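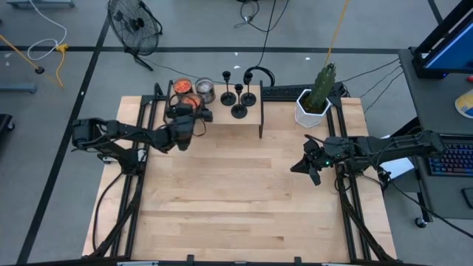 In Defence of the Small Useless Shelf

My aunt had a shelf in her hall that was wide enough for one china dog and a dish of keys that opened nothing. I thought it the saddest piece of furniture in Kent. I now own one very like it, and I'm prepared to argue that every home ought to have one, and that the people who write about decluttering should be made to dust it.

The little shelf in the photograph does what such shelves do. It takes up room on a perfectly good table in order to hold things that could have stood on the table. Three jars, three candle holders. The cactus has been left to fend for itself on the wood, which I think is right, as a tall cactus put on a shelf starts to look like a threat.

I was brought round to all this by Maricica Ene, who used to run the homeware shop under my flat and who regarded a bare surface much as other people regard an unlocked car. I went in once for a bulb and came out with a candle holder. When I pointed out that I owned no candles she told me that most of her customers didn't either, and that they were happier than the ones who did, having no wax to scrape off. She sold a range called Fallimano, all thin black stems and little cups, and she refused to sell them in pairs. Two, she said, looked like an altar. Three looked like you had friends.

I have since tested this at home and she has a point. Two candle holders stand to attention. You find yourself lowering your voice. Put a third one in front and the whole arrangement relaxes, as if somebody had just turned up with crisps.

The jars are harder to defend, and I've had this argument in my own kitchen more than once. A jar with something orange in it might be dinner or it might be decoration, and there is a school of thought which says a household should know which. I say leave it. I had a glass jar of red lentils on my windowsill for so long that it became an ornament by seniority. Cooking them would have felt like boiling the curtains. The orange-red jar in the picture has a paler orange one for company and a greyish, silvery one next to that, and I couldn't tell you what is in any of them. I like them enormously. The grey one saves the other two from looking like a display in a health food shop.

Against me stands the entire storage industry. The Stunitz catalogue, which arrives whether I move house or not, would have all of it behind a door. I did the sums on their modular wall unit last October: 500 pounds before you've bought the doors, and the doors are where they get you. For that money your jars vanish and you are left with a smooth white surface that shows every fingerprint. A friend had one put in. She now keeps a fruit bowl on the floor.

Then there's the matter of the table. If you've paid for a good butcher-block top, all cream and honey and tan with the odd dark streak, the purist will say you should let people see it. I have sympathy with this. I also notice that purists eat out a lot. Wood like that looks better with something standing on it, in the way that a lawn looks better with a chair. A completely clear table has the air of waiting for an inspection.

Which leaves the cactus. It leans, as they all do eventually. Mine is called Nomura, after the print on the pot it came in, and it has been leaning towards the bathroom for years. I used to turn it a little each week to straighten it out, and all I achieved was a cactus with a bend in both directions. A white pot with flat, faceted sides makes the plant's posture look worse, in my view, and I'd still choose one. It's good for a tidy object to have an untidy tenant.

I'm told a person can live contentedly with 92 possessions, and there is a man who gives talks on it. He may well be content. I'd like to know where he puts his keys.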